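Progress report to the Letedby Fund: household savings program, second reporting period
Prepared by Cormac Quinlan, program lead, Trurnarora Financial Education

1. Status

The program is on schedule against the revised work plan. Enrollment closed in April with 157 households, against a target of 150 in the grant agreement. Each household has a named coach and a signed participation form. The budget line for outreach is closed, and no further spending will be charged to it.

2. Emergency savings

The first milestone for each household is a starter reserve of $900, held in an account separate from the one used for bills. The amount was set by Cormac Mac Giolla after the pilot, when the original figure proved too high for households with irregular pay. Automatic transfers remain the preferred method. Households paid weekly are advised to set the transfer for the morning after payday; those with variable income move a fixed share of each deposit instead.

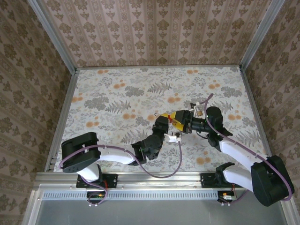

Withdrawals are permitted and are not treated as a failure to save. The coach records the reason using one of the codes in the handbook — car, medical, housing, other — and agrees on a new monthly amount. The "other" code is used too often to be of much value in analysis. It will be split before the next period.

3. Retirement module

Delivery of the retirement module began later than planned. The delay came from the worksheet, which asked for gross income in one section and take-home pay in another. Coaches reported that households were comparing two rates that could not be compared. The Ó Riain worksheet now uses take-home pay throughout, with employer contributions shown on a separate line.
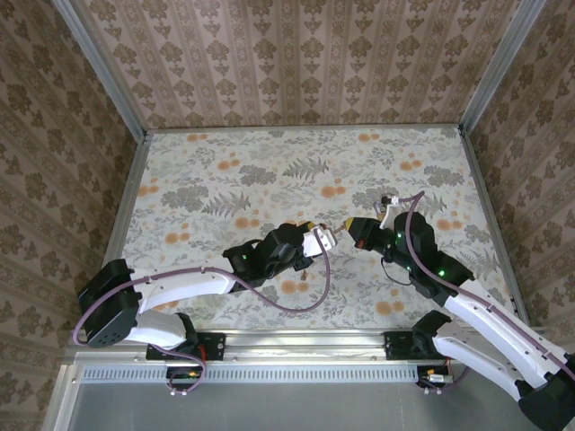
The session on irregular expenses was rewritten in the same revision. It covers costs that fall outside the monthly budget but can be foreseen: insurance premiums, school supplies, tires, home repairs. Households list each item, estimate the yearly cost, and divide by 12. Decorating is now a separate entry on the list, and damask wallpaper on three walls is the kind of job it is meant to capture, with paper and paste entered apart from any paid labor. Items under $15 a month are grouped together.

4. Data and reporting

Records were moved from spreadsheets to the Kovitz system during the period. The transfer left 19 household files with a missing start date. These have been corrected from the paper forms. Balances are self-reported and checked against a statement once per period, so the figures held between checks should be read with that limit in mind.

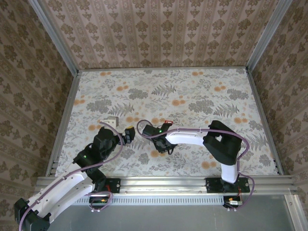
Access to Kovitz is restricted to coaches and the program lead. Exports for the Fund will contain no names or account numbers.

5. Next period

Complete the retirement module for all coaching groups.
Replace the "other" withdrawal code.
Issue the revised handbook to coaches.
Submit the statement check results with the next report.

No change to the total grant amount is requested. A transfer of unspent printing funds to coach training will be proposed separately.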